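Sikbridge Supported Lodging Program
Progress Report to the Benville Housing Fund
Wednesday, August 24, 2022

1. Status

The second reporting period closed with 44 of the 61 planned units accepted for occupancy. Eleven were accepted in the first period and the balance in this one. The remaining 17 units are all in the Dobson building, where work on the hot water risers is not complete. No change to the total unit count is requested.

2. Building works

Electrical rework in the Sikbridge building is finished and has passed final inspection. Each floor now has its own distribution panel, and the shared circuits noted in the previous report have been removed. Panel schedules are posted inside the doors and copied to the maintenance office.

The Dobson risers were found to be undersized for the fixture count on the upper floors. Replacement pipe was ordered in the larger diameter, and the first of the two risers is installed and pressure tested. The second requires access through an occupied ground floor tenancy — the tenant has agreed to daytime work only, which adds to the schedule but not to the contract price.

Roof drainage at Dobson was cleared and two outlets were resealed. Stained ceiling panels on the top floor will be replaced after a period of steady rain, so that any remaining leak shows before the new panels go in.

3. Furnishing

Furnishing follows acceptance of each floor. The standard room schedule covers a bed, nightstand, lamp, seating and bedding. Items are tagged on delivery and entered in the asset register by room number, and damaged items are held in the loading area until the supplier collects them.
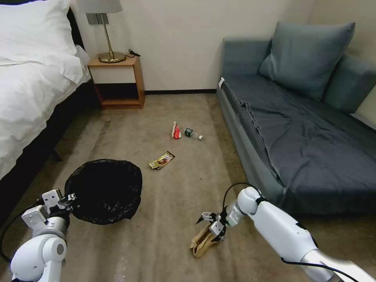 Page 4

Bedding is held at three sets per bed: one in use, one in the laundry and one in store. The laundry contract with Flevska was renewed on the existing terms. Turnaround was late in one week of the period and a credit was applied to the following invoice.

4. Occupancy and operations

Accepted units were occupied for a combined 3347 nights in the period. Most vacant nights fell between acceptance and first arrival, when locks are coded and the water is flushed. This interval has been shortened by ordering key cards before the final inspection instead of after it.

Repair requests were mainly for door closers and bathroom fans. The closers on the second floor were set too stiff and have been adjusted. The fans are under warranty — replacements are being fitted as stock arrives.

5. Budget

Spending is within the approved total. The riser pipe was charged to contingency, and a transfer from the exterior painting line is proposed to restore part of it. The transfer needs written approval from the Fund. A revised budget table is attached as Schedule B.

6. Next period

The second Dobson riser will be installed, followed by wall closure and painting. Acceptance inspections for the remaining 17 units are planned for November, with furniture deliveries booked floor by floor behind them. Exterior painting will be deferred to spring if the transfer is approved.

Attachments: Schedule A, unit acceptance list; Schedule B, revised budget; Schedule C, inspection certificates.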